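Kitchen Tips from the Sindeck Bench – Stacking Bowls with a Hand-Held Gripper

Posted 11 April 2018 by Vandana Tyagi

Quick page, more of a tip sheet. We've been running the bowl stacking task in home kitchens for the Vurudmont study and people keep writing in for the setup notes. So – notes. Will tidy later.

What we were testing
Whether a policy trained only on hand-held gripper demos (no robot in the kitchen, just a person and the tool) can stack and unstack bowls as well as one trained on teleop. Same bowls, same tables. 1,978 demos after cleaning. 17 kitchens. Two policies, one per data source, 30 trials each per kitchen.

Short version of result: hand-held data did better on kitchens the policy had never seen, slightly worse on the exact bowl it was trained on. Rosaura Valderrama ran the numbers over again with the held-out kitchens shuffled and the order stayed the same.

Table tips
Leave the tablecloth on. Plain table gives prettier data and a policy that falls apart on the first patterned cloth it meets.
Leave groceries out too. Tissues, bottles, bags, whatever lives there. Move them between demos, a hand's width is plenty.
Tape down loose cloth corners. A cloth that slides with the bowl teaches the wrong thing.
Overhead light on, or off, but write down which.

Bowl tips
Mix smooth and ribbed. Ribbed outsides grab differently and the finger can skip from ridge to ridge.
Dry them. Wet glaze is slippery and you'll throw away half the morning.
Chipped rims go in the recycling, not the study.
Glossy insides give you a bright spot that moves when you move. Don't fight it, just get demos from a few sides of the table.
For tight stacks – tilt first, then lift. Straight up pulls the lower bowl with it. This was our single biggest source of failed trials, both policies.

Hand tips
Slow in, normal speed out. Everybody rushes the approach.
Pause at contact. Half a breath. The Malhotra segmenting script looks for that pause and without it you're cutting clips by hand.
Finger goes over the rim and down the inside wall, one finger in, one out. Dont pinch the rim edge on.
Keep the cable on your own side of the wrist, slack but not looping.
Check the tip screws before each batch. A loose tip wobbles and you won't notice untill playback.
Swap hands or swap people when the wrist gets tired. Tired demos drift low.

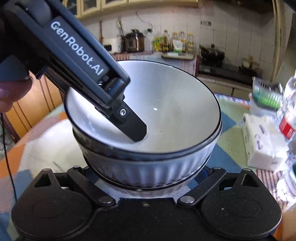 How many demos do you need before stacking works in a new kitchen?
Fewer than we thought, if the kitchens vary. Going from a handful of kitchens to the full 17 helped a lot more than piling extra demos into the ones we had.

Cleanup and logging
Name the folder before you start recording, not after. Kitchen, bowl pair, person.
Drop any demo where the lower bowl moved more than a thumb's width, unless that's the thing you're studying.
Keep the failures in a seperate folder. Sondura scorer wants them later.
Wipe finger tips with a damp cloth, let dry. Dish soap leaves a film.

Plates next, then lids – lids are horrible. Notes when I have them.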